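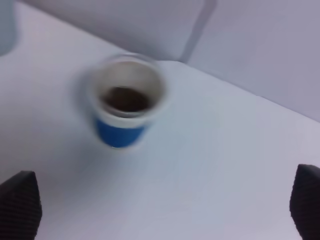
Open Day at the Londoño Paper Mill

Posted by Flora Paterson
2026-09-03
4 comments | Share | Save

I had driven past the Londoño mill for years on my way to my sister's and never seen farther in than the gate. They run an open day every other year and the last time I found out about it a week late. This year I put it on the calendar in February and asked Kenna Guthrie to come with me. Kenna used to bind books and still has opinions about paper.

The mill sits in a bend of the river below the dam. You park in a mowed field across the road and a man in an orange vest walks you over in batches. Admission was $4, cash only, and children got in free. We signed a sheet, got a sticker, safety glasses and foam earplugs, and were told to wear closed shoes. One woman in our batch had sandals on and they found her a pair of rubber boots.

The tour started in the yard, where the bales come in. The mill makes brown wrapping paper and a heavier gray board, all of it from used cardboard and office waste. A sign by the scale house gave the stock on hand that morning as 3488 bales. They are stacked five high in long rows with lanes in between wide enough for a loader. The ones on the outside had weathered to the color of driftwood. Our guide worked in the shipping office most of the year and read some of the numbers off a card, but he knew the yard well and he pointed out which rows came from grocery stores and which from print shops. The print shop bales are the ones they want. Grocery bales have wax and tape in them.

From there you go up an outside staircase to the pulper. It is a round steel tub set into the floor, bigger than my kitchen, with a rotor at the bottom. Bales go in off a conveyor with the wires cut and water goes in with them, and after twenty minutes you have something like thin oatmeal. A thick rope hangs down into it and turns slowly with the tub, and all the wire and string and plastic film winds itself around the rope. Every so often they haul it up and chop off a length. There was a piece lying on the concrete as thick as a man's leg. I had never heard of this and it was my favorite thing all day. They call it the ragger.

The smell up there is strong. Kenna said it smelled like a wet basement full of phone books, which is close enough. It did not bother either of us after a few minutes.
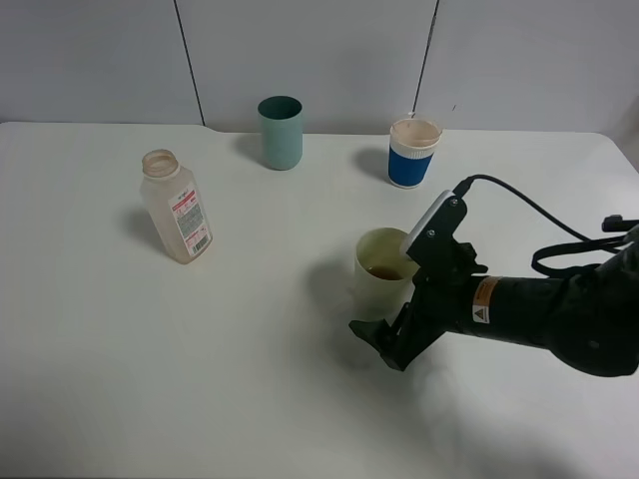

The paper machine itself runs the length of the main building, and they had it going for the visitors at 958 feet a minute, slower than on a normal shift. It was built in the 1960s and has been rebuilt in sections ever since, so that no two parts are painted quite the same green. You walk along it on a raised gangway with a rail. Nobody can talk in there with the machine up, so the guide took us first to a quieter room and went through the whole process ahead of time. There were white tables with cups on them and a squarish plastic bottle standing open with the cap off, its white label covered in fine print. He had a length of wire mesh to pass around and some samples of board at different weights. The mesh was finer than window screen and felt like cloth. It is a plastic weave now and was bronze until the 1970s, and a full loop of it has to be threaded onto the machine in one piece during a shutdown. He said the last change took eleven hours.

At the wet end the pulp comes out of a slot onto the moving mesh and it is almost all water. By the end of the mesh it has turned into a sheet that can hold its own weight, just barely. There is a short gap where it jumps from the mesh to the felts with nothing under it. I stood and watched the gap for a while. If the sheet breaks, that is usually where. It did not break while we were there, although a light over the control booth went from green to yellow at one point and two men walked over to look at something and walked back.

The press rolls squeeze out more water and then the sheet goes into the dryers, which are big iron cylinders heated with steam, two rows of them stacked under a hood. It is very hot on that part of the gangway. My glasses fogged and I had to wait for the next section to see anything. At the dry end the paper is wound onto a steel spool until the roll is taller than I am, and then an overhead crane picks it off and sets it down with much less fuss than I expected. The rewinder cuts the big roll into smaller ones. A boy ahead of us was allowed to put his hand flat on a finished roll and said it was warm, and after that everybody had to do it. It was.

We came out the far end into the warehouse and took our earplugs out. I recommend keeping the earplugs handy, as the loading dock has a compressor that kicks on without warning.

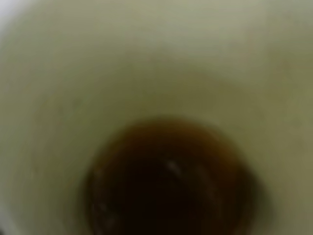 Reading time: 7 minutes

The old part

The second half of the visit is on your own. Behind the warehouse is the original brick mill, which made writing paper from rags up until the Second World War. Most of it is storage. The ground floor of the east end has been cleared out and they have put a display in there, with photographs of the crews going back 100 years and a rag cutting bench that still has the blades in it. The blades are fixed upright and point away from the worker. Women stood at these for ten hours at a time pulling cloth down the blade and tossing the buttons in a box. There was a jar of the buttons. Kenna looked through it for some time.

Next to that is a vat where you can make a sheet yourself. You dip a frame into the pulp, lift it level, give it a shake front to back and then side to side, and turn it out onto a piece of felt. My first one had a hole in it. My second was thick along one edge and thin along the other, but it held together, and they let me carry it out between two blotters. It took two days to dry on top of the refrigerator. Kenna made one that could have come from a shop, and the young man running the vat asked her if she wanted a job.

She asked him about sizing, the stuff that keeps ink from spreading. They use a starch now and used gelatin in the rag days, boiled down from hides in a shed by the river. The shed is gone. There is a square of foundation stones with sumac growing in it, and a post with a number on it that matches a number on the handout map. The handout also lists the watermark names the mill used over the years. Fomik was the everyday grade and Lilteo was the better one, sold in boxes with matching envelopes. My grandmother had a box of Lilteo in her desk that we were not allowed to touch. I had no idea it came from here. They had one unopened box in a glass case, cream colored with a blue ribbon printed on the lid.

The river walk

If you have time, walk the path along the canal to the dam. It starts behind the brick mill and takes ten minutes each way. The canal is still used for process water and there is a rack at the intake that catches leaves and branches. The turbine house has been shut since the 1980s and you can look in through the door but not go in. We saw a heron and a good many turtles.

There is a panel at the dam about water treatment. Everything the mill uses goes through settling tanks and comes back around several times before it leaves. The tanks are fenced off, but you can see them from the path. I would have liked this to be part of the tour.

Things to know if you go

The tour with the guide is an hour and a quarter. The self-guided part took us another hour and a half with the walk. There are a lot of metal stairs with open treads, and no elevator on the public route. They do offer a ground floor version that skips the pulper and the gangway, and you should ask for it when you sign in.

Restrooms are in the warehouse office. There was no food for sale. We ate at the Fusodar diner two miles back toward town, where I had a grilled cheese and Kenna had the meatloaf. The diner closes at three.

The mill store is a folding table by the exit. It had rolls of kraft paper, gray board cut to letter size, and notepads made of trim. I bought two rolls of the kraft and have already used half of one covering the garage floor to paint a bookcase. Bring a bag, they don't have any.

Photos are fine everywhere except the control booth.

The next open day has not been announced. I asked at the table and they said to check the board by the gate after New Year.

4 comments

Recent posts
Two Nights on the Lake Ferry
The County Seed Exchange
A Morning at the Brick Kilns
What I Pack for a Day Trip
The Clock Museum, Second Visit

© 2026 Flora Paterson. Text and photos may not be reused without permission. Contact | Back to top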